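# How Does a Robot Decide Where to Reach?

A robot arm does not move on its own. A computer program, called a controller, tells it what to do. At the Pulano Learning Center, programmers test each controller in a simulation, a practice world drawn entirely by a computer.

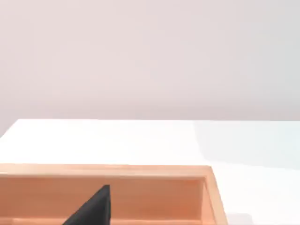
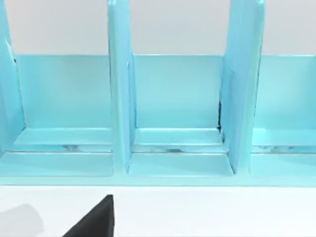
*Two simulated views: a wooden tray, then a turquoise organizer. The black shape in each is a gripper finger.*

The program works in steps. First, it studies the colors and edges in a view to find objects. Next, it plans a path. Then it sends small commands to the arm and checks the view again.

Gifty Quansah's team runs 300 practice tries before a program is used on a real arm. A mistake in a simulation breaks nothing.

**Word to know:** *Perception* means using sensors to learn what is nearby.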